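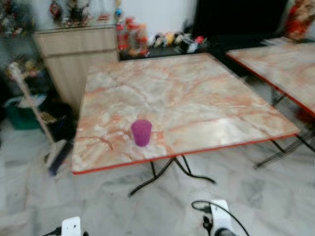 It has been a good half year for the home meals project in Cabanatuan, and I want to start by thanking everyone at the Fanik fund for your patience while I got this report together. When we wrote to you in December we had a cooking plan, a borrowed kitchen and a great deal of hope, and I am happy to say we now have regular deliveries going out to older residents who live alone. Most of them eat at small folding tables much like this one with the marble-look top and the red edging, and a single purple cup on it is a fair picture of what lunch used to mean for several of the people we visit: something to drink, maybe a piece of bread, and then nothing until evening. That was the thing we set out to change.

Since the start of the year we have delivered 797 hot lunches. Our target for the period was lower than that, so we are very pleased, although I should say right away that the numbers were uneven. The first weeks were slow while we learned the routes (the street numbering near the market is a puzzle all its own), and then word got around and we had more requests than we could cook for. We now run 4 routes and cook 5 days a week. The waiting list is short, but it is there, and I think about it a good deal. 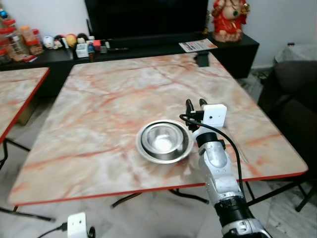 Steel bowl on a marble-patterned table.

The menu has settled down nicely. Rice and vegetable soup are still the favorites, and the ginger chicken gets the most compliments by a long way. We dropped the bean stew after a few weeks, with some regret on my part, as it was cheap and I was fond of it. Virgilio Saludo, our cook, has kept the salt low for everyone and makes a softer version of each dish for people who have trouble chewing. He also rewrote the shopping list from top to bottom in the spring, and our spending on fresh produce has been steadier ever since.

On the money side, we have stayed within the grant. Gas for the stoves cost more than we planned and transport cost a little less, and the two came close to evening out.

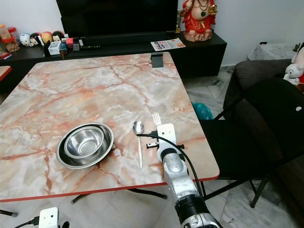
The one line still open is the insulated carriers from Lostelix, which were ordered but have not all arrived, so I have left that amount set aside and will send the receipt when I have it.

For the rest of the year we would like to add a route out toward Uken and reach 100 regular households. To do that we need a second cook for the mornings, even part time, and I will send a separate request with the costs worked out. Please do call if anything in the figures looks odd to you.

12 July 2020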